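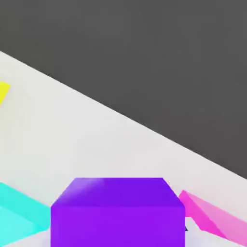 Setting up the wrist camera in the simulated block cell

The block cell is the first thing we hand to new people at Flosmont, and the wrist camera is the first thing they break. The arm will happily run its whole stacking routine with the camera pointed at the floor, reporting success on every step, right up until you check where the blocks went. These notes cover the camera on the simulated cell only. The real one has its own page and its own bad habits.

You will need the Zoltden scene package, the Julgate arm model and a copy of last month's camera settings. If you don't have last month's settings, make a copy of the current ones before you touch anything. Yes, even if they are wrong. Wrong settings you can go back to are worth a lot at five in the afternoon.

Before you start

Open the scene and let the blocks settle. They are dropped from slightly above the table at load, and if you start too early you will be calibrating against something that is still falling. Two seconds of simulated time is plenty. Then pause the physics. Pause it properly, with the button in the scene panel, because closing the panel does not pause anything, it only hides the damage.

Send the arm to its home pose and open the wrist view in its own window. Keep the overview camera open beside it.

Step 1. Check the parent link

The camera has to be attached to the last link of the wrist. After an update to the arm model it sometimes ends up attached to the base, and then you get a lovely steady view that never changes. Jog the last joint by 20 degrees. If the wrist view turns with it, move on. If it sits there looking serene, open the scene tree, drag the camera back under the wrist link and zero its offsets.

Step 2. Set the tilt

Tilt is measured from the tool axis, and the package default is zero, which gives you a fine close-up of whatever is directly under the fingers and no warning about its neighbors. We use 32 degrees. At that angle, on the approach pose, you want the target block low in the view, some table behind it and the far table edge showing. The edge matters more than it seems to. The block finder uses it to work out which way is up, and it gets creative without it.

The area past the table is plain dark gray on purpose. Someone once put a tiled floor in there to make it prettier and the finder spent a morning detecting tiles. Leave it gray.

Step 3. Set the near clip

Near clip decides how close a thing can get before the renderer stops drawing it. Too large and the nearest block is sliced open on approach, so you look straight through it at the table. Set it to 2 centimeters, drive the arm down slowly over one block and watch the front face. It should slide out through the bottom of the view in one piece. If a hole opens up in it, the value didn't save. Press Enter in the field, then do it again.

Step 4. Check the colors

The finder sorts blocks by hue, and purple and pink are close enough to cause arguments. Park the arm so both are in view and read the labels off the debug overlay. If they swap as you jog, turn the key light down a notch before you go anywhere near the thresholds. A bright highlight on a top face washes the color out toward lavender, and loosening the threshold to let that in will let in plenty of other things too.

Step 5. Save and run

Save the camera to the Rutherford profile, which is what the stacking routine loads. Saving the scene does not save the profile. They are separate buttons, a long way apart, and one of them is gray.

Unpause, and run the short test with seed 2706. It leaves one block leaning, so the finder has to cope with a face that isn't level. If the arm picks the target and leaves its neighbors where they were, you're done.

If it still misses

Misses by the same amount every time: the offset is wrong, back to step 1.
Misses by a different amount every time: physics was running while you calibrated.
Picks up nothing, reports success: check that the gripper is loaded at all. This takes longer to notice than you would think.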